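Jar library opens its shelves on 2nd September

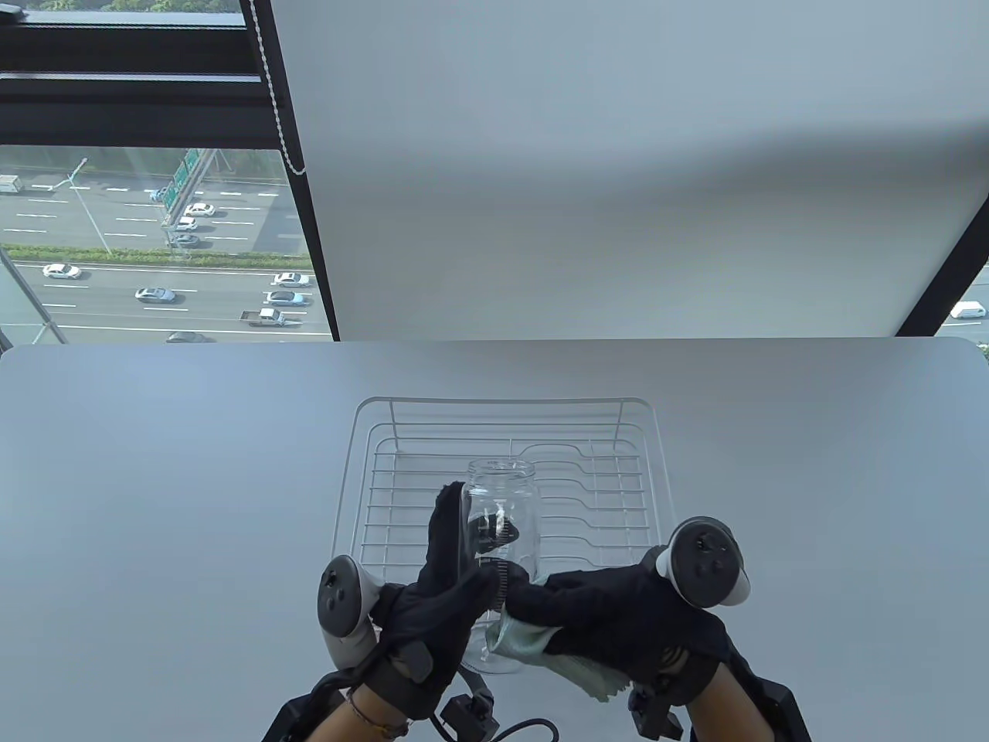 Anyone who has ever stood in a kitchen with a glut of plums and not a single clean jar to put them in will love this one! The Brado Jar Library starts lending on 2nd September, with 165 glass jars ready to borrow, fill and bring back whenever the jam runs out.

The idea came from Horațiu Filip, who has been bottling fruit since 2003 and had, by his own count, far too many jars in his garage. He asked his neighbours in June whether they had any going spare. They certainly did – boxes of them turned up on his doorstep, many with the old labels still stuck on.

Getting those labels off has been the big job of the winter. Horațiu swears by a long soak in warm water with bicarb, a bit of cooking oil on any gluey patches, then a proper wash and rinse. The jars are stood in a dish rack and given a going-over with a microfibre cloth, which leaves far less fluff on the glass than a tea towel does.

"You hold it up to the window and if you can see a smear, back it goes," he said. "I'm a bit of a terror about smears."

Borrowing is free and you can take up to seven jars at a time. Lids are the one thing the library is short of, so please bring your own if you can, and check them for rust or dents first. Jars are for home use, and you'll still need to sterilise them yourself before filling.

The shelves are in the front room at Marinescu Hall, beside the seed swap cupboard. Donations of clean jars with a screw-top neck are very welcome, any size, as long as there are no chips around the rim. There's already talk of a marmalade morning next winter – Horațiu has put his name down for the grapefruit.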